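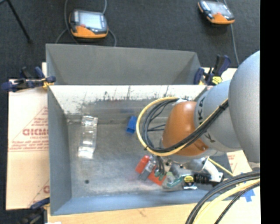 Ticket 981 - Memano bin-picking kit, missed picks and vacuum alarm
Status: Open, waiting on customer
Product: Memano starter kit, vacuum tool version
Opened by: Najwa Nseir, Gallegos
Assigned to: Zuzana Beneš, Drumulura Support

Najwa Nseir wrote, 9:12 am

Hello Drumulura team, and thank you again for the patient phone call when we were setting up. I promised I'd write if anything odd came up, and something has, so I'm sorry to be back so soon!

We have the Memano kit on trial until the end of August, and I'm the one writing the review for our purchasing people, so I'd love to get this sorted before I put anything on paper. The cell is set up with mixed small items in a gray sheet-metal bin. For most of the day the kit is a pleasure to watch. But every so often it goes down for an item, the vacuum alarm comes up (code 104), and it lifts away with nothing on the cup. Then it tries the same spot again, gets the same alarm, and after the third go it stops and waits for one of us to press Resume.

Over our last long run we asked for 439 picks and had 96 stops with that code. I went back through the log twice to make sure I wasn't counting the retries, and I wasn't.

The worst one is a long clear plastic package. When it lies flat on the bin floor near the left side, the arm nearly always gives up on it. The small solid pieces are much better behaved, wherever they happen to be.

Things I have tried so far:
Wiped the cup with a dry cloth. No change.
Swapped the cup for the spare in the box. Perhaps a little better for an hour, then the same.
Restarted the controller and the vision box, in that order. No change.
Turned the speed down to half. Slower, but the same alarm.

I haven't touched the vacuum threshold, as the booklet says to ask first. Is it something I can change myself?

Warmly,
Najwa

Zuzana Beneš wrote, 10:40 am

Hi Najwa, please don't apologize, this is just the sort of note I like to get. You've saved me half my usual questions.

Yes, you can change the threshold, but let's leave it alone for now. If we lower it first, the alarm may go quiet while the real trouble stays put, and then you'd have items dropping halfway to the tray.

Code 104 means the tool touched something and never built up enough vacuum to call it a grip. With clear, ridged packaging there are two usual suspects. One is that the cup lands across a ridge and leaks. The other is that the camera can't find the top of the plastic very well and picks a spot near the edge, or a touch too low. Your solid pieces behaving nicely makes me lean toward the package itself, though I'd like to rule out a slow leak on the tool side before we blame it.

With the arm in manual mode and the cell safe to enter, would you try these for me?

1. Put a flat, smooth piece of scrap on the bin floor, bring the cup down onto it and switch the vacuum on. Write down the reading at once and again after a minute.
2. With the vacuum still on, listen along the hoses and at the fittings by the tool. Please keep fingers away from the cup.
3. Move the wrist slowly through its normal turn and watch the reading. If it dips at one angle, a hose is being pulled, and the loop wants a little more slack.
4. Look at the clamps holding the bin. If one has loosened and the bin has crept, run the bin teach routine again before the next test.

Then send me the readings and the pick log from that long run. It's under Reports, Export, Full.

Najwa Nseir wrote, 1:55 pm

Back from lunch and I've done the first two. The reading on the flat scrap was steady, the same number at the start and after the minute, and I couldn't hear any hissing. The wrist test has to wait for my colleague, who has the training for manual mode turns. Log attached.

One more question while I have you - would the softer bellows cup from Fesuris fit this tool? We have a few in a drawer from an older job.

Zuzana Beneš wrote, 2:30 pm

Lovely, that's a good clean result and it makes a leak much less likely. I'd still like step 3 before I cross it off, as a fitting can be fine standing still and complain when it turns.

On the Fesuris cup, could you read me the thread size off the bag? If it matches it'll screw on, but the length will be different, so the tool offset must be measured again before any automatic run. Please don't try it at speed with the old offset.

I'm going through your log this afternoon, mainly to see where on the package the failed picks landed. If they bunch up toward one end, I'll send you a changed picking profile for clear items, and we can extend the trial a little so your review isn't rushed.

Waiting on customer: wrist test reading, thread size of the cup.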